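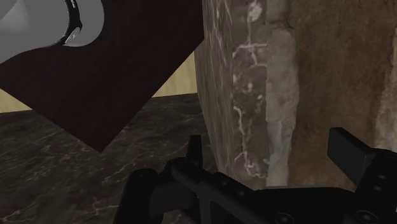
Figure 4. Gripper open near the base of the stone block, simulated kitchen scene.

4.2 Running the visitor demonstration

Use this section on open days, when guests watch the simulated arm on the hall screen. Allow 50 minutes per group, including questions.

Before the doors open

1. Start the Verutlow workstation and log in as Presenter.
2. Open the Gurura viewer and load the kitchen scene. The counter and stone block load first, then the arm.
3. Select Wrist View. The black gripper fingers should show at the bottom of the screen, as in Figure 4.
4. Set the seed to 3602. Other seeds move the board and the block, and the talk in Appendix B will not match.
5. Press Hold.

Note: If the marble shows as flat gray, the textures did not load. Close the viewer and repeat step 2.

During the demonstration

6. Press Release and let the arm finish one full run without talking over it.
7. Reset, then hand the controller to a guest. Keep the speed slider at Low.
8. If a finger passes into the stone, press Reset. Do not try to back it out by hand.

Caution: The controller can also drive the real arm in Bay 2. Check that the bay key is out before step 7.

After the last group

9. Save the session log. Logs over 3,000 lines are split into two files, and both must be kept.
10. Send the log to Marichka Nazarenko and write any faults in the demo book.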